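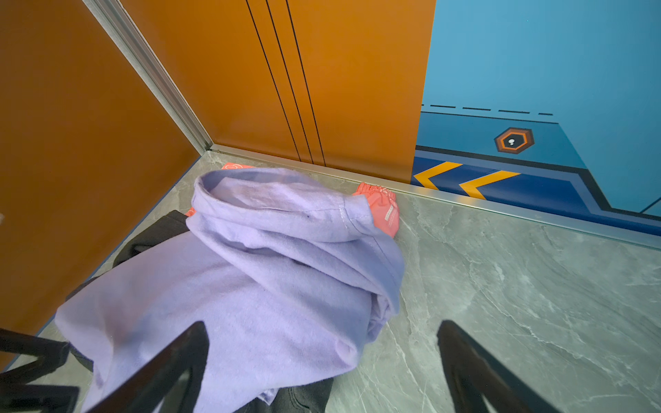 Orange panels, gray marble floor.

The ducks have found the squash. I had a whole plan for keeping the ducks and the squash apart, and I drew it on the back of a feed receipt with arrows, and the ducks did not read it.

For anyone new, we have 16 Khaki Campbells, a flock of hens I inherited with the house, and a market garden that I describe as "small" to other growers and "quite large" to my mother. The ducks are on slug duty. They go up one side of the lettuce tunnel in the morning and down the other side in the evening, and for most of the spring they were the best employees I've ever had. They showed up early and they ate at work.

Then the squash started to run. I'd put 212 plants in the lower field, mostly a gray-skinned winter type that Nuria Mekonnen talked me into (she grows it on the other side of the creek and gets fruit you could sit on). By the time the vines met between the rows I couldn't see the ground, which I was proud of for nearly a week. What I also couldn't see was the gap under the bottom wire by the pump house.

It turns out ducks don't care for squash leaves. What they like is the damp shade underneath, and the flowers, and making a sort of lounge. I found four lounges. Each one was a flattened ring with a few stems snapped at the crown and one duck in the middle looking like she had a reservation.

I called Kiran Lodhi, who has kept ducks longer than I've kept anything, and he asked how tall my fence was. I told him. He asked how tall my ducks were. I said that seemed like the wrong question, and he said well, they're not going over it, are they.

So Saturday went to fencing. I bought 400 feet of poultry netting and a bag of ground staples, and I started at the pump house because that's where the crime was. You fold the bottom of the netting outward so it lies flat on the grass, staple it down every couple of feet, and let the grass grow up through it. By August you'll never get it out again, and neither will anything else. I remember this from the last fence, which I hit with the mower.
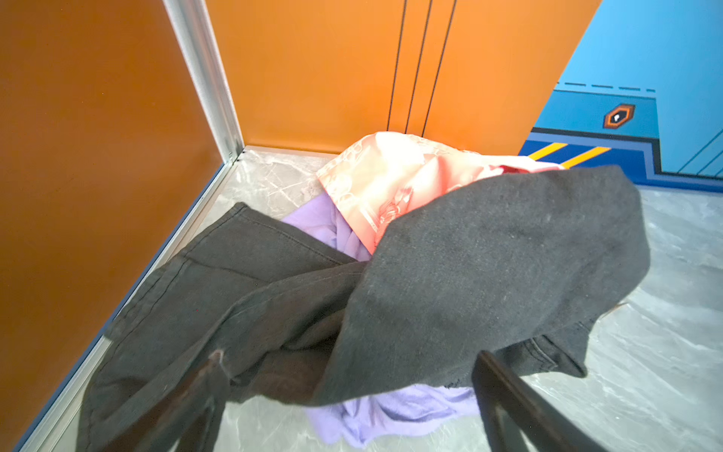
The whole job took until past seven in the evening, including an hour spent looking for the pliers, which were in my back pocket. My knees have filed a complaint. I'd gone through both pairs of work gloves by the second corner, and I finished up with a pair of oven mitts, so if you drove by and wondered, now you know.

Damage report, for those who like one. I lost nine plants outright. Another dozen or so have chewed growing tips and are branching out sideways, which Nuria says might even give me more fruit, though smaller. She also says to leave the side shoots alone and stop fussing. I've been out there fussing twice today.

The powdery mildew has started on the oldest leaves too, right on schedule. I've been cutting off the worst ones and feeding them to the compost, and I moved the drip line closer to the stems so I'm not watering the path. If anyone has found a winter squash that shrugs off mildew and still tastes like something, please leave the name in the comments. I tried one two years ago that never got a spot on it and tasted like a wet envelope.

The ducks are back on lettuce. They spent the first evening walking the new fence end to end in a line, very quietly, stopping at every post. I've decided to take it as an interest in construction.

Next week I have to pull the garlic, and the hens have been looking at the garlic.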